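Celtano Desk Mat, Slate Grey

Desk and workbench mats / Celtano range / Stakton Supplies

A flat, non-slip surface protector for desks, packing tables and light workbenches. The Celtano mat is a single piece with a woven polyester face bonded to a natural rubber base. It is supplied rolled and lies flat after one night at room temperature.

Surface

The face is a tight, low weave with no raised pattern. Pens, rulers and small parts slide across it without catching, and paper can be written on directly over it. It is not a cutting mat. A craft knife will go through the weave and the damage cannot be repaired. For knife work, use the Basedlow self-healing board, which may be laid on top of the Celtano without sliding. 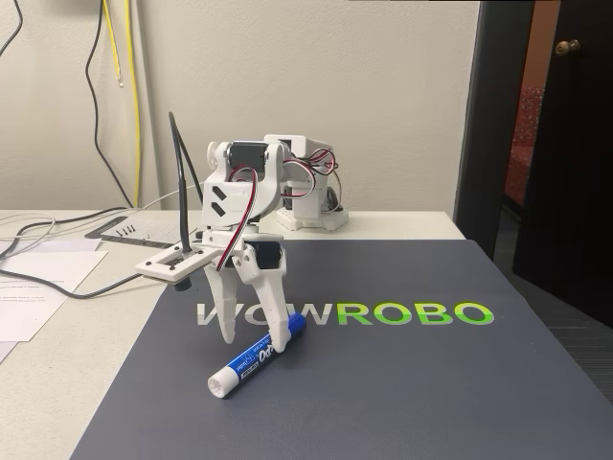
The rubber base grips painted, varnished and laminate tops. On bare softwood or unsealed stone, dust should be wiped away first, as grit between the base and the table reduces the grip and can mark both. The base contains latex. Customers with a latex allergy should order the Didenko version, which has a silicone base and the same face fabric.

Sizes

Small: 30 x 40 cm
Medium: 40 x 79 cm
Long: 40 x 210 cm

All three sizes are cut from the same roll stock and have the same thickness. The long size is intended for shared desks and reception counters. It can be trimmed with sharp scissors, but a trimmed edge has no stitching and should be sealed with fabric glue within a day or so. Trimmed mats cannot be returned.

Edges

The edge is overlocked in matching thread on all four sides. The stitching sits slightly below the face, so the forearm does not rest on a ridge. Corners are rounded on the small and medium sizes and square on the long size, which allows two long mats to be butted together end to end.

Cleaning

Brush off loose dirt, then wipe with a damp cloth and a little washing-up liquid. Rinse the cloth and wipe again. Dry flat, face up, away from radiators. The small size can be hand washed in a sink at no more than 30 degrees. Do not machine wash, tumble dry or iron any size.

Ink should be blotted at once. Water-based inks usually lift with soap. Solvent-based inks and permanent dyes may leave a shadow on the fabric - test any stain remover on the underside of a corner before use. Acetone softens the bond between the face and the base and must not be used.

Heat

Cups and warm plates are acceptable. Soldering irons, glue guns and pans are not. The face fabric begins to shine and harden where it has been overheated.

Storage

Roll with the fabric outwards. Folding leaves a crease in the rubber that may take several weeks to drop out, and in the long size may not drop out at all.

Delivery and returns

Small and medium mats are sent in a square carton, the long mat in a tube. Orders placed before noon on a Tuesday go out with that afternoon's collection. Unused mats may be returned in their original packing.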